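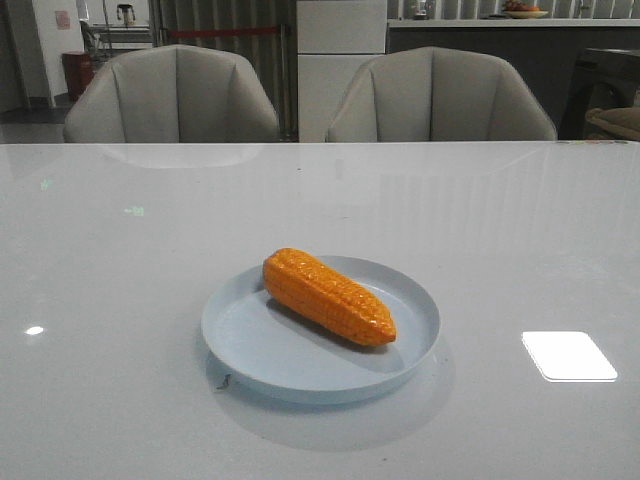
Model corn on a blue plate.

Plavham Players: Frequently Asked Questions about Auditions and Membership

Who may audition?
Auditions are open to anyone aged 16 or over, whether or not they have acted before. You do not need to be a member to audition, but you must join before the first rehearsal if you are offered a part.

What should I prepare?
Please learn one speech of up to two minutes from a published play. You will also be asked to read a short passage from the script with another actor. Copies are available at the door.

Who decides on casting?
The director of each production makes the final decision, with advice from our artistic director, Solange McKinnon. Lech Żak will direct the spring play, Clalside, which opens in March.

When will I hear the result?
All applicants are told by email within 5 working days. We are unable to give written notes on individual auditions. 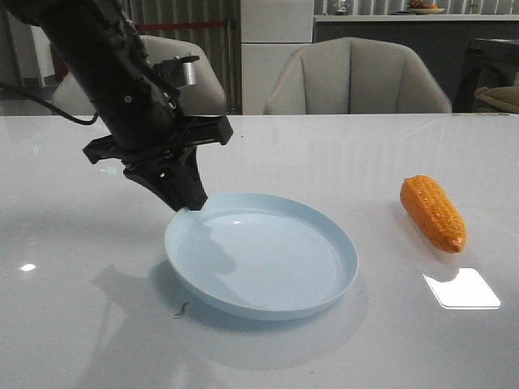 Actors who are not cast may ask to be kept on the reserve list for the season. Reserves are contacted first if a part becomes free — sometimes at short notice.

Are actors paid?
No. The company is an amateur one. Travel costs may be repaid in certain cases, and claims should be sent to Hằng Ung at the company office.

How often are rehearsals held?
Usually on two evenings a week, starting at 7.15 pm. Attendance at both is expected in the final month before opening.

May I use a speech I have written myself?
We prefer published work. Original pieces may be sent to Châu Lò, who runs our new writing evenings.

Is the building accessible?
There is step-free access to the rehearsal room and the ground-floor dressing room. The lighting gallery is reached by stairs only.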